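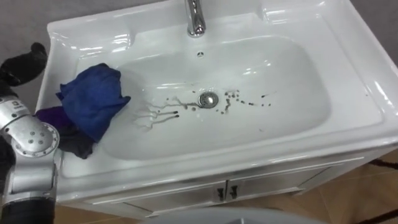

The washbasin station, with the cloths on the rim and the marks still in the bowl.

Visit to the Llanos workshop, May 9, 2024

By Hok-lam Shek

Our maintenance group was 11 people this time, and we were divided in two at the door. My half went first to the bathroom cell, which I had most wished to see. At Covix I look after packing machines, and I have never had to think about a machine that works next to a sink.

The cell is set up as a corner of an ordinary bathroom. Our guide from Traltero explained that the vanity is the fixed point and all the rest is measured from it. If somebody moves the robot for a repair, it must return to the same place in front of the cabinet, and the first check afterwards is always the reach to the left end of the countertop. They do it slowly, with one person at the stop button. He told us that a mistake of 14 millimetres is already enough for the fingers to touch the wall.

The dirt is also part of the set-up. Before a round of wiping, a technician puts a dark liquid in the basin with a small bottle and lets it run. I asked for the recipe, but this he kept for himself. The cloths are laid over the rim on the left side, and they are washed without softener – with softener they become too slippery for the fingers.
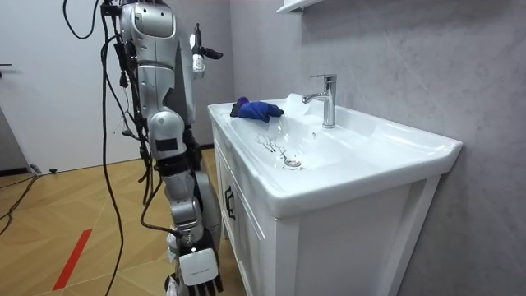 The robot at the basin, one arm down and the other raised near the blue cloth.

The part I found most useful was about care of the joints and cables. Water is the enemy, of course, but the guide spoke more about soap. It dries in the gaps of the hand and after some weeks the fingers close late. For this reason the hands are wiped at the end of each shift, and the finger joints are opened for cleaning after every 81 hours of work. The fault list is kept in a program called Pikisum, where 23 entries were open on the day of our visit. Most of them concerned cables.

I noticed the cables too. They hang down beside the robot, and one lies over the floor towards the door. In our factory I would put it in a channel. The guide agreed with me, but he said that they change the connections often and a channel would be open half of the time. I am not fully convinced. I would at least fix the lower part, where a foot can catch it.

After this we changed places with the other half and saw the spare parts store, where I did not take notes. The group goes again in June, and there are still places. Please bring closed shoes and write to me before the end of the month.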